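Put the chair down and ask it again

Wrote most of this on the bus back from Trorstead, so forgive the state of it. Open day at the Rumia workshop. Doors at 9, tea in the foyer, lanyards, a queue for the lanyards. I went because Olga Torres had a spare place and because I've been rude about robots in print twice this year and thought I should go and be rude in person.

I came away less rude. Crosser about something else though.

First, the numbers, as given out in the welcome talk. Rumia has been going 29 months. The two-armed machine they were showing has done 633 handling runs on household furniture, mostly stools and folding tables, some garden stuff. Each visitor group got 20 minutes with it. That is not long. It is barely long enough to find a spot where you can see past the tall man from Melwood Council.

And the 20 minutes were good! I want to say that before I start moaning. No music. No voiceover. Somebody in a fleece said "right, it's going to pick this up and turn it over", and then we all stood there and watched it have a go. Slow. Much slower than you'd do it. Nobody in our group talked, which I have never known at a trade event, people usually start on their emails by minute three.
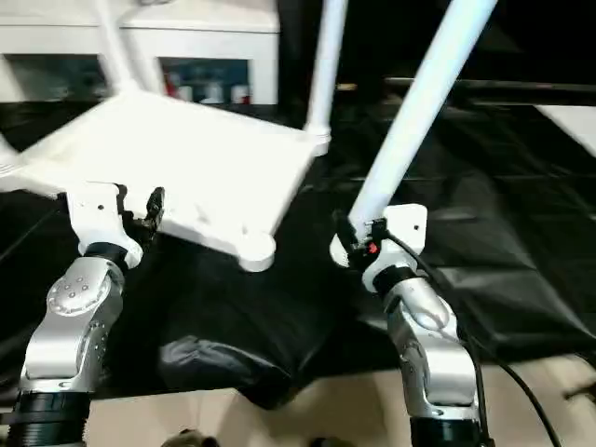
My quarrel is with the way these days are put together, and it's a quarrel with the whole trade, Rumia only happens to be the one I visited. Everything is built around the lift. The lift is the bit people clap. But a plastic chair weighs next to nothing, any fool can lift one, and what I wanted to talk about was where the thing chose to hold on. One gripper pinching the edge of the seat, the other closed round a leg low down near the end, the whole chair tipped over between them. That's a decision, and a slightly odd one. I'd have gone for the back. My mother would have gone for two legs and a knee. Why there? I asked. The fleece said good question and then a bell went and we were moved along to the talk on battery care.

So that's one complaint. Questions got squashed. We had 20 minutes of machine and then a slide session three times as long in a warm room, with a man from Rocha (they supply some of the software, I think, the slide went by fast) telling us what homes will look like. I don't care what he thinks homes will look like. He has seen no more of the future than I have. What he has seen is hundreds of attempts at furniture, and he could have told us about those, and he didnt.

Other complaint. Only ever the one chair. I'd like a demonstration where a visitor gets to bring something. Within reason, not a piano. A stool with a wobbly leg, a clothes horse, that sort of level. Let it fail if it fails. A failed grab in front of thirty people teaches you more than the polished one, and I think the public can take it. We watch toddlers fall over all day long and don't conclude that walking is finished as an idea.

Olga disagrees with me, for the record. She says a small firm can't afford to have the wobbly stool end up on somebody's phone and then all over the internet with a rude caption, and that I am exactly the sort of person who would write the caption. Fair. She also pointed out that the care home people in our group, who might really buy one of these one day, didn't want surprises, they wanted to know can it clear a dayroom after lunch. They asked that twice. They got an answer about "roadmaps" both times.

Which is my point again, really. Straight question, soft answer. If it can't do a dayroom yet just say no, not yet, here's what goes wrong. I'd trust a firm that said that. I'd probly write something nice about it.

There is another open day in May, I'm told, same place. I'd go. I would like the slides cut in half, the machine left on through the break so people can drift back to it, and one engineer stood next to it who is allowed to say "we don't know". Give me that person for an hour and keep the lanyard.

Bus is at Melwood now. More on the tea another time, the tea was dreadful.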